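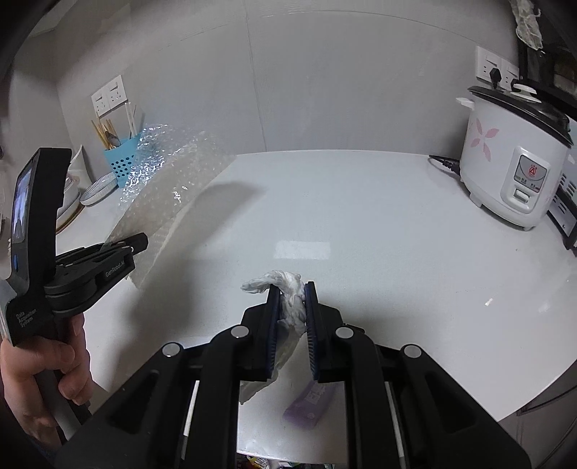

**Moving an elderly parent's things by mail, what goes in the box?**

Krawczyk

My aunt is moving from Undavmont to live near us in May, and she wants to mail ahead the small stuff from her kitchen and bathroom so the car isn't crammed. She's a dear, but she keeps everything, and I mean everything, down to half-used packets. It's a 450 mile drive and I'd love to spare her back. Has anyone done this, and did you send medicines too or keep them with you?

Jolanta Laskowska

Oh, I feel for you! We moved my mother two years ago and mailed 9 boxes, and I still find tea towels in odd places. Please keep all the medicines in the car, in their own boxes with the leaflets, and pack enough for an extra week (the mail was late for us, naturally). Anything old or doubtful can go to the pharmacy before you leave, and they were very kind about it at ours. For the rest, wrap the breakables one at a time and write the room on two sides of each box. 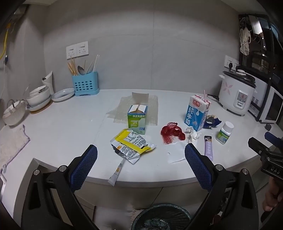

Rillinent agrees about the car, but would add a written list of every medicine with the dose, kept in her purse. Ask her doctor's office for a printout, too. Ours had it ready by Wednesday.

grolura55

just buy new kitchen stuff when she gets there, postage is crazy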